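Guvville Utility Changes Rules for Kitchen Circuits in Older Rental Units

GUVVILLE – The municipal electric utility has revised its wiring requirements for rental housing, and the change most likely to affect landlords concerns the kitchen counter. Starting in March, any rental unit that changes tenants must have at least 2 separate 20-amp circuits serving the countertop outlets, with ground-fault protection on each.

The rule covers units that were previously exempt on account of their age. Under the old code, a kitchen wired before the exemption date could stay as it was until the owner opened a wall or replaced the service panel. The revised text drops both conditions and ties the upgrade to a change in tenancy.

According to the utility's staff report, 381 rental units in the city still run their entire kitchen from a single 15-amp circuit. Most are in the Bamora district, where the housing stock consists largely of two-story walk-ups with fuse boxes or early breaker panels. In many of these units the same circuit also feeds the ceiling light and one outlet in the adjoining room.

The report sets out the load problem in plain terms. A 15-amp circuit at 120 volts can carry 1,800 watts. A small toaster may draw 900 watts or more, and a countertop microwave often draws more than 1,000 watts from the wall, which is higher than the cooking power printed on its door. Running both on one circuit can exceed the rating of the breaker or fuse. A modern breaker will normally trip. An older panel may have been fitted with a fuse larger than the wire can safely carry, in which case the circuit stays live and the wire heats up inside the wall. 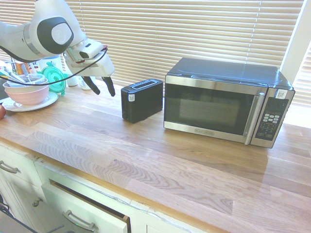
A slim toaster and a countertop microwave on a butcher-block counter.

Inspectors will check three items at each change of tenancy: the number of circuits, the wire gauge, and the function of the ground-fault devices. Wire on the new 20-amp circuits must be 12-gauge copper. Existing 14-gauge wire may stay in use for lighting but may not serve countertop outlets. The microwave may share a countertop circuit unless it is built in, in which case the manufacturer's instructions govern.

Owners must file for a permit before work begins. The application calls for a one-line diagram of the panel and a list of the rooms served by each circuit. Units in which the panel has no free spaces may use a subpanel, provided the main service is rated for the added load. Tandem breakers are allowed only where the panel label permits them.

Valcárcel Electric, a contractor that does much of the rewiring work in Bamora, said in written comments to the utility that cost will depend mostly on the path from the panel to the kitchen. Where the basement ceiling is open, the cable can be run in a day. Where the panel is on the far side of a finished wall, the job requires cutting and patching plaster. The firm asked for a longer compliance period in buildings with shared service, and the final text grants one additional permit extension in those cases.

The utility will rebate 50 percent of the permit fee for applications filed in the first year. The rebate does not cover labor or materials.

Extension cords and plug-in power strips do not count as added outlets under the rule, and inspectors are directed to note any that are fastened to a wall or cabinet. Owner-occupied homes are not affected. Neither are commercial kitchens, which fall under a different section of the code.

Permit forms are available at the utility counter on Grillness Street and may be returned there or by mail.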